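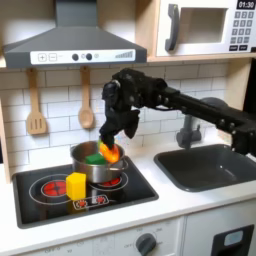

Ludothèque associative de Jurkotby
Compte rendu de la réunion du groupe « coin cuisine »
Août, salle du bas

Début de la réunion à 18 h 15, l'ordre du jour ayant été perdu puis retrouvé sous le plateau à goûter. Le compte rendu de la réunion précédente est adopté sans modification, sauf la phrase qualifiant la dînette de « zone sinistrée », remplacée par « zone à reprendre ».

1. État de la cuisine pour enfants

Le meuble blanc avec plaque de cuisson noire et évier gris est en place depuis le mois dernier. L'avis général est favorable. L'évier est profond et avale en une matinée tout ce qui traîne sur le plan de travail, y compris, la semaine passée, le trousseau de clés de l'accueil. Il est demandé de regarder dans l'évier avant de refaire faire des clés.

Les ronds rouges des brûleurs plaisent beaucoup. Plusieurs parents ont néanmoins signalé que leur enfant refusait d'approcher la main parce que « c'est allumé ». Une mère propose un autocollant « éteint ». Le groupe considère qu'un feu éteint en permanence poserait d'autres problèmes, notamment pour la soupe. Pas de changement.

2. La casserole

Longue discussion. La petite casserole argentée reste l'objet le plus demandé de toute la ludothèque, loin devant les jeux de construction achetés au prix que l'on sait. Elle est tenue pour responsable de la majorité des disputes du matin.

Trois positions se dégagent. Les uns souhaitent en acheter une deuxième, identique, afin que personne ne puisse préférer l'autre. Les autres rappellent que l'on a déjà essayé avec les poussettes de poupée et que les enfants en ont préféré une quand même. Les derniers proposent de retirer la casserole, proposition accueillie par un silence.

Il est décidé d'acheter une deuxième casserole chez Stileck, de même taille si possible, en métal et avec une anse. Budget maximum : 15 euros. Le modèle en plastique vu au printemps est écarté, le bruit de la cuillère n'étant paraît-il pas le même.

3. Les aliments et ce qui en tient lieu

Le problème est ancien. Les cubes et les pavés de couleur du rayon construction finissent dans la casserole, et le rayon construction se plaint. Le pavé vert est devenu, selon les jours, un épinard, un savon ou un poisson. Le jaune est du beurre. Sur ce dernier point l'accord est unanime chez les moins de cinq ans, et le groupe ne voit pas de raison d'intervenir.

Il est proposé de faire deux caisses séparées, l'une pour la dînette, l'autre pour les blocs. On fait observer que cette séparation existe déjà, qu'elle figure sur une affiche, et que l'affiche a été coloriée. Après échange, le groupe admet que les blocs retrouvés en cuisine seront réputés comestibles jusqu'à l'heure du rangement, après quoi ils redeviennent des blocs.

Pour les aliments proprement dits, l'inventaire fait avant la réunion donne 40 pièces, dont 13 à remplacer : peinture partie, morceau manquant ou traces de dents. Les pièces mordues sont retirées immédiatement. Celles qui ne sont que décolorées restent en service. Un aliment que trois personnes présentes n'ont pas réussi à identifier est conservé à titre de dessert.

4. Nettoyage

La procédure actuelle (une éponge, de la bonne volonté) est jugée insuffisante. À compter de la rentrée :
— casserole et couverts lavés à l'eau savonneuse après chaque demi-journée d'ouverture ;
— blocs et aliments passés à la lingette humide en fin de journée, puis séchés à plat sur un torchon ;
— plan de travail et plaque essuyés au chiffon doux, sans poudre à récurer ;
— fond de l'évier vidé à la main avant tout coup d'éponge.

Le dernier point fait suite à l'épisode du raisin sec. Le groupe ne souhaite pas y revenir.

Quelqu'un demande qui fera tout cela. Il est répondu que le tableau de roulement sera affiché près de la porte. Quelqu'un demande qui fera le tableau. Ce point est renvoyé en fin de séance.

5. Emplacement du meuble

La cuisine se trouve actuellement entre le tapis des bébés et l'armoire des déguisements, ce qui explique l'arrivée régulière de pompiers en plein repas. Deux emplacements sont étudiés.

Sous la fenêtre : belle lumière, radiateur derrière. Écarté pour l'hiver.
Contre le mur du fond : moins de passage, mais il faut déplacer l'étagère des puzzles, que personne n'a déplacée depuis son arrivée et dont on ne sait pas exactement ce qui la tient debout.

Décision : on essaie le mur du fond pendant 2 mois. L'étagère sera vidée avant d'être touchée. Les puzzles incomplets seront triés à cette occasion — engagement déjà pris l'an dernier, dans les mêmes termes.

6. Proposition de don

La boutique Abou Zeid propose de nous céder un lot de vaisselle de dînette en fin de série. Le lot comprend des assiettes, des tasses et un nombre indéterminé de théières sans couvercle. Le groupe accepte les assiettes et les tasses avec reconnaissance. Pour les théières, un débat s'ouvre sur l'utilité du couvercle, puis se referme faute de temps. On en prendra quelques-unes.

Le devis de Bitdale pour un deuxième meuble de cuisine est examiné et trouvé bien présenté. Aucune autre suite n'est donnée cette année.

7. Questions diverses

La porte de l'armoire à peinture ferme mal. Elle fermait mal aussi lors de la réunion précédente.

Une famille demande si la casserole peut être empruntée à domicile pour un anniversaire. Refus, à l'unanimité et avec une certaine vivacité.

Il est rappelé que le café de l'accueil est payant pour les membres du groupe également, et que la soucoupe ne se remplit pas toute seule.

Tableau de roulement : en l'absence de candidature, il sera établi par la personne qui rédige ce compte rendu, laquelle tient à faire noter qu'elle avait déjà fait celui du printemps.

À faire avant la prochaine réunion
Achat de la casserole chez Stileck
Retrait et remplacement des aliments abîmés
Réponse à la boutique Abou Zeid
Vidage de l'étagère, puis déplacement du meuble
Nouvelle affiche de rangement, plastifiée cette fois
Porte de l'armoire à peinture

Fin de la réunion à 20 h. La prochaine aura lieu après la rentrée, même salle, à 18 h. Apporter sa tasse.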